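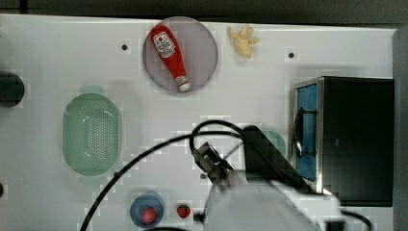 Flakora Play Kitchen Corner: Frequently Asked Questions

Last updated: 2023-10-23

What is a play kitchen corner?
It is a table where a child can play cooking and serving, with dishes of ordinary kitchen kind and food for pretending. At Flakora we lend the dishes and the food in one box. The table you must have at home. A plain white one is very good, because small things are easy to find on it.

Which box should I take first?
For children who never had such a play before, we advise the Asivia box. It has a plate, an oval colander, a bowl and a small selection of toy food. The Vik box is bigger and needs a table of 1000 mm length or more. Both are in our list under the numbers 1368 (Asivia) and 2418 (Vik).

My child puts everything on the table at once. Is this wrong?
It is not wrong, but many children become tired of it quickly. Try to begin with very little: a ketchup bottle on a plate, a banana next to it, an empty colander. When the child asks for more, you bring more.

Can the banana be peeled?
There are two kinds. One is made as a partly peeled banana, with the peel opened to the sides, and it stays like this. Please do not pull on the peel. The other kind is a bunch.

How do I arrange the bigger things?
Leave the colander in the middle, where the child reaches it from every side. The tray can go farther away with the ketchup on it, and the small fruits belong near a bowl.

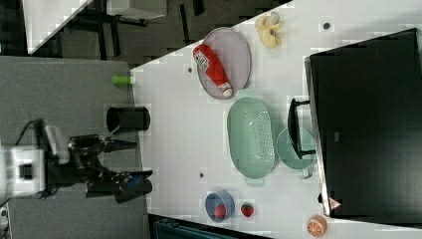 The bowl also helps with tidying, as a strawberry left beside it is quickly put back. Round fruits like to roll, so we keep them inside the bowl until somebody "buys" or "cooks" them.

May we use the colander with water?
Yes, you may wash toy fruit in it. Put a towel under, the holes are many and the water comes out fast. Dry everything before you close the box — wet toys in a closed box begin to smell.

Can I add a microwave to the play?
If you have an old one which is not used anymore, some families do this. Take out the plug and make sure that the cord is out of reach. We do not lend microwaves.

What if a piece is lost?
Write to us the box number and the name of the piece. Small fruits are free to replace one time. For a plate or a colander we ask the price from the list. We had about 194 loans last year, and most of the lost pieces were found later under a sofa.

Where do I return the box?
At the Vikgate counter, on the same side as the bicycle stand. Please return the pieces clean and with the paper list on top.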